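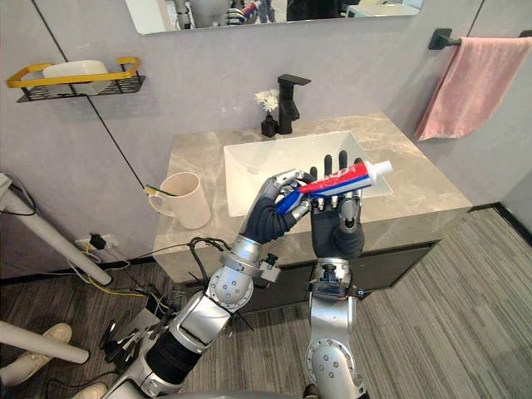 Chapter 4
What a Share Is, and Who Sells It to You

I bought my first shares with money I'd been saving for a couch. I had 800 dollars, a new brokerage login, and no idea what happened after I pressed the button. I figured the company got my money. It didn't! Some stranger got it, a person who had owned those shares before me and wanted out. Think of a tube of toothpaste, one of the red, white and blue kind with a screw cap. You buy it at the drugstore, and the maker was paid for it long before you walked in. Most share buying works that way, and this chapter is mostly about the store, the shelf, and the price tag.

We'll follow a small company called Koter from start to finish. Koter makes bicycle locks, and in Chapter 3 we left its founder, Nabila Liem, with a full order book and an empty bank account. She needs cash. She has already said no to a bank loan (go back and look at the interest table if you've forgotten why, I'll wait). So she decides to sell part of the company.

She splits Koter into 2000 shares and keeps most of them. The rest go to two early investors, Ella and Indar, who pay Koter directly. This is the primary market: new shares, and the money lands in the company's account. Nabila can go out and buy steel with it.

Then July comes and Indar wants to buy a van. He sells his shares to his cousin Nina for 99 dollars apiece. Koter gets nothing from that sale. The only thing that changes at the company is a name in the register of owners. This is the secondary market, and it's where nearly everybody reading this book will do their buying and selling.

I still mix the two up when I'm tired, so don't feel bad if you need to read that again. Grab a pencil and draw the arrows, one for the money and one for the shares, for each sale.

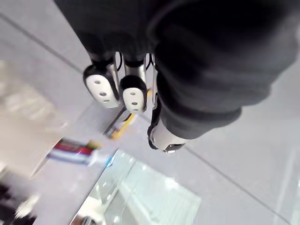

4.1 Bids, Asks, and the Gap Between

Nina didn't just name a price and get it. She offered 97, Indar wanted 101, and they argued over lunch until they met at 99. Her number was the bid and his was the ask. The distance between them, four dollars, is called the spread, and on a big exchange it can shrink to a penny. Keep those three words handy, as we'll be using them on every page from now until Chapter 6.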